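白い天板
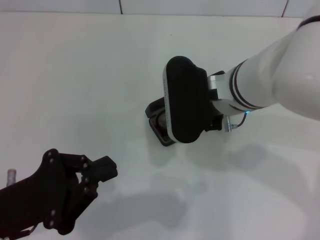

天板は白のままでいい、と大家は言った。塗ったり、シートを貼ったりしないでくれれば、あとは好きに使ってかまわないという。契約書の備考欄にも同じことが書いてあった。家賃の横に、鍵は2本、と手書きで足してあった。

私はその部屋を八月に借りた。ステトベリという川沿いの町で、駅から坂を下りて、橋の手前を左に入ったところにある建物の三階だった。前は何かの作業場だったらしく、台所と呼ぶには広く、店と呼ぶには狭かった。壁には白いタイルが張ってあり、その前に白い台が置いてあった。台は備え付けで、動かすことはできないと言われた。

仕事は校正だった。スティルクスという小さな出版社から紙の束が届き、赤を入れて送り返す。届くのはたいてい火曜日で、送り返すのは次の火曜日だった。机は別に買うつもりでいたが、最初の束が思ったより早く届いたので、その台でやることにした。

台の上で紙をめくると、紙の端がどこにあるのかわからなくなった。白い紙が白い台に置いてあるので、境目は薄い影だけだった。夕方に天井の灯りをつけると、影の向きが変わった。私は影を見て紙の端をつかんだ。二日もすると慣れた。

三つめの束は料理の本だった。619ページあった。著者はもう亡くなっていて、原稿は娘が打ち直したものだと編集者の手紙に書いてあった。魚の章が長く、果物の章は短かった。分量はどれもグラムで書いてあるのに、塩だけは「指で」とあった。何本の指なのか書いていないので、私は欄外に疑問を出した。

編集者からは、そのままにしてくださいという返事が来た。娘さんもわからないそうです、と添えてあった。

私は疑問を消し、次のページへ進んだ。

昼になると、台の右半分だけを片づけて食べた。パンとチーズと、日によってトマト。食べ終わると布巾で拭いた。拭くと汚れはすぐに取れた。コーヒーの輪も、トマトの種も、何も残らなかった。前の部屋の机は木で、鍋の焼け跡や、鉛筆で強く書いたときのへこみがあった。電話番号がひとつ、逆さに読めるところもあった。誰の番号かは忘れていたが、引っ越しの日にその机を手放すとき、私はそれを紙に写した。写した紙はまだ財布に入っていた。

九月に入って、下の階の人が水漏れを言いに来た。天井に染みが出ているという。私は流しの下を開けて見せた。乾いていた。下の階の人はしゃがんで管を触り、立ち上がって、台を見た。

前の人もここで仕事をしていましたよ、と下の階の人は言った。

何の仕事ですか、と私は聞いた。

知りません。夜になると、とん、とん、と音がしていました。怒っているわけではないですよ。よく眠れましたから。

水漏れは結局、外の壁の樋が原因だった。エブラヒミという工務店が来て、半日で直していった。請求は大家に回った。ついでだからと、その店の人は私の部屋のタイルの目地も見てくれた。一か所だけ新しい、と言った。ここは最近詰め直してある、と縦の目地を指でなぞった。言われてみると少し色が違ったが、言われなければ気づかなかったと思う。

その夜、私は台を指の関節で叩いてみた。とん、と鳴った。端のほうを叩くと音は低くなり、壁に近いところでは高くなった。何をすればあの人の言う音になるのかはわからなかった。肉を叩いていたのかもしれないし、革に穴をあけていたのかもしれない。紙の束をそろえるときにも、似た音がする。私は料理の本の終わったところまでを両手で持ち、台に立てて落とした。とん、とん。束を横にして、もう一度やった。

翌朝、階段で下の階の人に会った。

ゆうべは、と下の階の人は言った。少しだけでしたね。

すみません、と私は言った。

いいえ、と言って、その人は買い物の袋を持ち替え、先に下りていった。

料理の本は87ページ残っていた。果物の章に、洋梨の煮方があった。皮をむき、白い皿の上に置いて、影が丸くなるまで待つ、と書いてある。時間は書いていなかった。私は赤鉛筆を持ったまま、しばらくその行を見ていた。打ち間違いかもしれない。前後の品はどれも、やわらかくなるまで、か、冷めるまで、で終わっている。影が出てくるのはそこだけだった。

私は坂を上がって駅前の店へ行き、洋梨を買った。硬いのしかなかった。帰って皮をむき、皿は使わずに、じかに台の上に置いた。昼の二時だった。影は洋梨の形をしていて、首のところが細かった。三時には少し伸びた。四時になると、窓から入る光が弱くなって、首と胴の境目がぼやけてきた。私はそのあいだに十一ページ進めた。

五時に見ると、影は丸かった。

鍋に水と砂糖を入れ、洋梨を入れて、火にかけた。本には弱火とあった。台の上には、洋梨のあったところに水気が少し残っていた。私はそれを拭いてから、欄外に「このままで」と書き、日付は入れなかった。

火曜日に束を送った。郵便局で量ると、行きより500グラム軽い、と窓口の人が言った。届いたときの伝票がまだ箱に貼ってあったのだ。中身を抜いていませんか、と聞かれ、私は箱を開けて、ページを数えてもらった。全部あった。軽くなったのは、一緒に入っていた見本の本を抜いたからだと、そこで思い出した。セサムという町の図書館の判が押してある古い版で、返さなくてはいけないものだった。

部屋に戻って、台の上を見た。本はなかった。流しの横にも、椅子の上にもなかった。白い表紙だった。私は灯りをつけ、少しかがんで、台の面を横から見た。奥の、タイルの壁に寄せたところに、四角い影がひとつあった。

手を伸ばすと、本だった。私はそれを鞄に入れて、郵便局が閉まる前にもう一度坂を上がった。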